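In Defense of the Bare Table
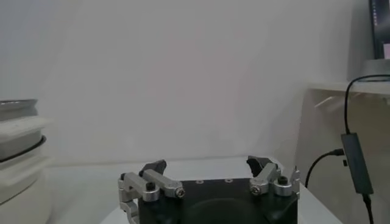

I have been trying for most of the winter to keep one surface in my life clear, and I would like to make the case that it's worth the trouble, even for people like me who were raised in houses where a tabletop was simply a shelf you could sit at. My mother kept mail on hers, and seed packets, and a sewing machine under a towel, and we ate supper in the margins. I loved that table and I still wouldn't want to go back to it. What I want these days is a white top against a plain white wall, with the containers stacked up at the far left and left there, one on top of another, so that the eye has somewhere to rest before the hands get to work. A stack takes up the room of a single tub, and I don't know why it took me until middle age to appreciate that.

The trouble with a cluttered table, as I see it, is that every job on it begins with another job. You want to wrap a present, so first you move the newspapers. You want to sort the buttons, so first you move the present. By the time I had shifted everything from one end to the other, I had usually lost the wish to do whatever I came for, and I would make a cup of tea and carry it off to a different room. I must have done this for years and called it being busy.

Now, I know there is a whole industry waiting to sell me the answer. The Cultari catalog came in December, and it offered 132 kinds of storage box, and I read it in bed with real pleasure, the way some people read about boats. There was a drawer insert with 8 compartments that I came very close to ordering. But I had been down that road before. When we moved out of the house on Zernham Street I wrote down every object as it went into a carton (I'm a list keeper, it runs in the family), and the total came to 1,216, and a shameful number of those were empty boxes I had bought to put the others in.

So my rule, if it can be called one, is that containers have to match well enough to stack, and whatever is left over goes. Plastic is fine. I know it isn't lovely, and a friend of mine who keeps everything in baskets has told me so more than once, but plastic wipes clean, and those pale cloudy walls let you guess at what's inside without lifting a lid. Baskets are handsome and they shed. I have swept up enough basket to have an opinion.

I'll admit that white is a demanding color for a table. It shows coffee, it shows pencil, it shows the blue off a cheap grocery bag if the bag is damp. People warned me about this, and they were right, and I have come around to thinking it's the best thing about it. My old brown table could hide a week of crumbs. A white one asks to be wiped on Tuesday and again the day after, and the wiping takes less time than the kettle does.

There's an argument on the other side, and I have some sympathy for it. A bare surface can look unfriendly, like a place where you might be asked to fill out a form. My neighbor says her kitchen would feel like a waiting room without the fruit bowl and the radio and the pile of school papers — and I have sat in her kitchen and been very happy there. I wouldn't touch a thing in it. I only think most of us could spare one table, or half of one, and see what we do with it.

Since I cleared mine I have mended two shirts, finished a puzzle, and laid out a quilt top that had been folded in a closet since before my knees went. The containers stay stacked at the end until I need one, and then I take down the one I need. Supper still happens in the other room, with the mail.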